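Comparing two grippers in sim with a wrist camera: quick setup

Last updated 17/03/2024

Writing this down fast before I forget which settings I used. It covers trying two parallel grippers on the same arm, same house scene, same camera, and getting numbers you can compare. The two are the Pleketti (wide palm, flat fingers) and the Tavholm (narrow palm, padded fingers). Controller is Clusum in both cases. If you run something else the menus will be different but the order still holds.

What you need

A working arm in your simulator, already homing without errors
Both gripper models, collision meshes included
One indoor scene with some clutter in it
A long thin object. A rod or broom handle type thing works best
A couple of free hours, more if your machine is slow

Step 1. Fix the camera first

Do this before touching the grippers. Mount the camera on the wrist, looking out past the fingers. You want the palm along the bottom of the view and both fingertips showing. Save the mount as its own file and load the same file for both grippers. I didn't the first time and had to throw out a whole evening of runs.

Leave auto exposure off. White furniture blows out otherwise and you lose the edges.

Step 2. Set the controller

Open the Clusum grip panel. Position mode, not force mode, for the first pass. Close speed at 10 percent. Slow, yes. Fast closing kicks a thin rod sideways before the second finger gets there and then your comparing luck.

Set the step limit to 596 per run. Longer than that and the arm is just wandering around.

Zero the finger offset for each gripper seperately. The Tavholm pads are thicker so its zero is in a different place. Check: fingers closed, no object, the gap reading should be flat.

Step 3. Load the rod and do one grasp by hand

Jog the arm in, fingers either side of the rod, close, stop. Pause the sim there and look at the wrist view before going any further. Mine with the wide palm one: 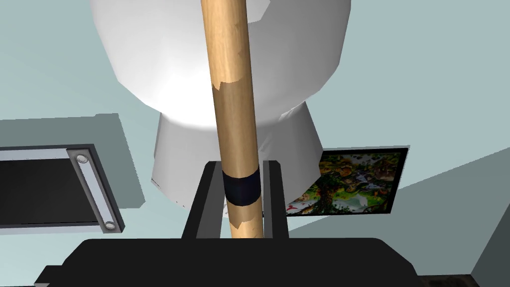 Wrist view, wooden rod between the two black fingers, navy band just above the grasp.

Things to check at this point. Is there a finger on each side? Can you still see the part of the rod right above the fingers? A colored band near the grasp is really handy, gives you a fixed mark to measure slip against. If your rod is plain, paint a stripe on it in the texture file. Any dark color.

Also look at how much the gripper hides. A big palm eats the bottom of the view. Fine for a rod, not so fine for a spoon on a table. Write it down, it counts in the comparison even if it isn't a grip number.

If the background is busy, leave it busy. I tried a blank room and both grippers looked great, then the tracker fell apart as soon as I went back to a furnished one. Big pale shapes behind a pale rod are the hard case, so keep at least one view like that.

Step 4. Pick your test moves

Keep it short. I use:

Lift straight up, hold
Tilt the wrist to one side and back
Small shake, low amplitude
Lower and release

Same order every time. Same start pose. Save the pose by name, don't retype joint angles, that way lies pain.

Step 5. Run the batch

93 runs per gripper. No deep reason, it's what fit overnight. Random seed list goes in a text file and both grippers read the same list. Log finger gap, rod angle, band position in the camera view, and dropped yes/no.

Turn off the live viewer. On my machine the batch ran up to 2 times faster without it.

Step 6. Compare

Don't start with the drop count. Start with slip. Plot band position over time for each run and flip through a few. A gripper that never drops but lets the rod creep on every tilt is going to give you trouble later on.

For what it's worth, my results: Pleketti held the angle better on the tilt, Tavholm crept less on the straight lift. Shake was a wash. Camera view was clearer on the Tavholm, less palm in the way. I kept the Pleketti for long objects and left it at that.

Problems I hit

Rod jitters in the grasp: contact stiffness too high, drop it and rerun the hand grasp.

Fingers pass through the rod: collision mesh missing on one finger. Check both, mine was only the left.

Band position jumps: tracker grabbed something dark in the background. Shrink the search window to the area over the fingers.

Gripper won't open on release: the Kolář plugin holds the last command if the sim is paused mid close. Unpause, send open twice. Dumb but works.

Seeds don't match between batches: you edited the list. Put it back, redo both.

Config files are in the downloads folder, the mount one is called wrist_a. Force mode page is half written, will link it when it's up.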